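Robotics Software Engineer, Manipulation (Perception and Planning)

Flodoteck
Location: Jullstead, on site, with up to two days a week from home
Type: Full time, permanent
Team: Arm Software
Reports to: Vibeke Kjærgaard, software lead
Start: October or as agreed

About the job

Flodoteck writes the software that lets a single arm pick up household items and put them where they belong. We don't build arms. Our customers bring their own hardware, and we supply the layer between the camera and the joint controller: detection, grasp selection, motion planning, and the tools that let an operator see why a pick failed.

We are hiring one engineer to work on the part of the stack that decides how to reach into a container. Picking from an open counter works well enough in our current release. Picking from boxes, drawers and trays does not. The planner rejects too many grasps near walls and flaps, and loose cords get treated as solid objects or missed completely. Your first six months will be spent on those two problems.

The codebase is called Pikadar. It is C++ for planning and control and Python for perception and tooling. The planner runs on the same workstation as the perception stack, and the control loop runs on a separate real-time machine. You will work in both languages, though most of your time in the first year will be in C++.

What you will do

Rewrite the collision checking used for container picks so that thin, flexible surfaces such as cardboard flaps are handled separately from rigid walls.

Improve segmentation of cables and cords in depth data. We have a labeled set of 2,175 scenes to start from. The labels on cords are uneven and part of the job is deciding which ones to redo.

Keep planning time for a container pick under 2 seconds on our standard workstation. The present version misses this when the container is crowded.

Maintain the replay tool. It loads a logged run and steps through the detections, the candidate grasps and the chosen path. It needs a better way to compare two runs side by side.

Run your own tests on the arm. We don't have a separate test group. Expect to spend 30 to 40 percent of your week in the lab, setting up objects, starting runs and reading logs.

Review code from the other engineers and have yours reviewed. Nothing goes to the main branch with fewer than two approvals.

What we need from you

Solid C++ (17 or later) and working Python.

Experience with motion planning for arms. Sampling-based or optimization-based are both fine. You should be able to explain what your planner did when it found no path.

Experience with point clouds or depth images from real sensors.

Comfort with ROS 2 and with Linux in general.

A degree in a related field, or work that shows the same thing. We look at the work first.

Useful but not required

Real-time control, especially impedance or force control on a position-controlled arm.

Training and deploying segmentation models.

Camera calibration. We recalibrate often and the current script is slow.

Experience writing tools that people outside the software team have to use.

The lab

The lab is one floor below the software office. Tests are run at a kitchen unit, with ordinary household things and toy food as the objects. Logs are uploaded at the end of each run and can be opened from your desk. Lab hours are 8 a.m. to 6 p.m. and the arm is booked in half-day blocks through a shared calendar. You will get safety training in your first week, before you run anything yourself. 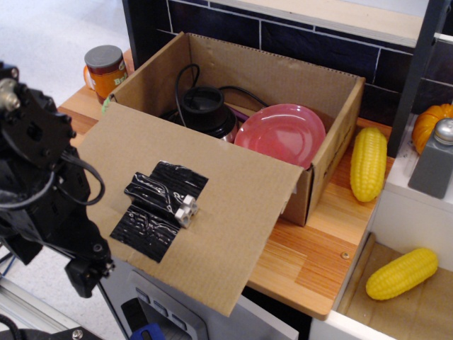
Container picking at the kitchen unit: blender base with its cord and a pink plate in an open cardboard box.

The people

You will join a team of five. Vibeke Kjærgaard leads it and wrote much of the present planner. Milagros Londoño looks after perception and will be your closest colleague for the cord work. We have a short meeting at 9:30 a.m. each day and a longer planning meeting every second week. Between those we mostly leave each other alone to work.

Some of the work is done together with Restrepo, a customer that uses Pikadar for sorting returned kitchen goods. Expect two or three trips a year to their site, each lasting a few days.

What we offer

A salary in line with your experience. We give the range in the first call.

Five weeks of paid vacation, plus public holidays.

Health and dental cover from the first day.

A budget for one conference a year and time off to attend it.

Help with moving costs if you are coming from outside the area.

How to apply

Send a resume and a short note to Milagros Londoño at Flodoteck. Put "Arm Software" in the subject line. In the note, tell us about one planning or perception bug you tracked down and how you found it. Half a page is enough. Links to code are welcome. Please don't send anything that belongs to a past employer.

After the first call there is a technical interview and then a half day on site, which includes time in the lab with a logged run that went wrong. There is no take-home task. We pay travel costs for the site visit and reply to every application, usually within two weeks.

We will keep the listing open until the position is filled. Applications through recruiters are not accepted.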